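Print this page | E-mail this page

Search this site Enter keywords Go

Skalleneo: a two-arm bench for handling calligraphy brushes
Student project report, Narow shared workshop, Helturden

1. Aim

The aim of the project was to set up a bench with two robot arms that could take a brush off a hanging rack and put it back on the same hook. Writing with the brush was left out of the plan. A hanging brush is a hard enough thing to grip, as it swings when touched and the loop at the top is small.

The work was done in the shared workshop at Narow. The bench had to be packed up whenever the room was booked for something else, so every part of the layout had to be easy to put back in the same place.

2. The bench

The tabletop is black and the wall behind it is pale. I chose this side of the room for the wall. Dark handles are easy to pick out against it, but the shadows of the rack and brushes also fall on it, and the first version of my software took a shadow for a handle several times. I moved the lamp 400 mm further from the wall and set a lower limit on contrast. The shadows are still there but they are soft, and the limit deals with most of them.

The rack is dark wood with turned posts and metal hooks. It holds four brushes, one of them much thicker than the others. A printed practice sheet lies on the table at the foot of the rack. I used its red grid as a rough guide when putting the bench back together. 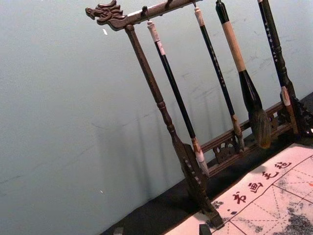

Figure 1. Brushes on the rack, wrist camera.

The wrist camera sits at an angle on its bracket, so the rack comes out tilted. I corrected this in software and left the bracket alone. The bracket was the third one I printed. The first cracked at the screw holes and the second blocked the cable.

3. Arms and grippers

The control box came from Pereyra and was bought second-hand. It can drive both arms but has a single emergency stop input, so one button stops everything. My supervisor and I agreed that this was acceptable for a bench of this size.

Reach was the main problem. With the arm bases 700 mm apart, the right arm had to fold back on itself to get to the nearest hook. Moving the bases further apart cured this but left less room for the left arm at the side of the table. In the end I kept the wider spacing and gave the left arm a smaller working area.

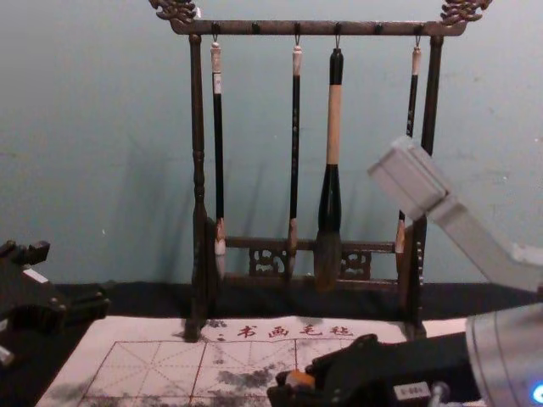 Figure 2. Right arm in front of the rack, gripper S-004 low over the sheet.

The link of the right arm can cover part of the brush next to it. When that happens the chest camera loses the handle, and the program has to use the last position it saw. I added a check: if the handle has been hidden for more than 5 seconds, the arm backs off and looks again. It makes the whole cycle slower.

4. Small objects

After the brushes I added a second task, moving small objects about on the sheet. These do not swing, and I wanted to know how much of the trouble came from the hanging and how much from my gripper settings. Short upright pieces were the most useful, as a gripper that comes in slightly off centre knocks them over straight away.

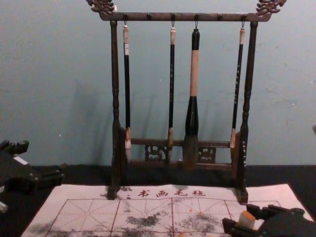
Ruben Meijer

5. Results

I logged 208 attempts over the project, brushes and small objects together. The small objects went well once the closing speed was reduced. The thin brushes were less reliable. Most failures came when hanging a brush back up, with the loop passing in front of the hook. The thick brush needed its own grip width, and I never found a setting that suited it and the thin ones as well.

6. What I would change

The rack should be fixed to the table. It stands on its own feet, and a light knock shifts it enough to spoil the stored hook positions. I would also put a fixed camera to one side of the rack, to see the depth of the loop from the hook. Both changes are cheap and I ran out of time for them.

The bracket drawings and the log are in the project folder at the workshop. The second bracket is still in there too and should not be used.

Print this page | E-mail this page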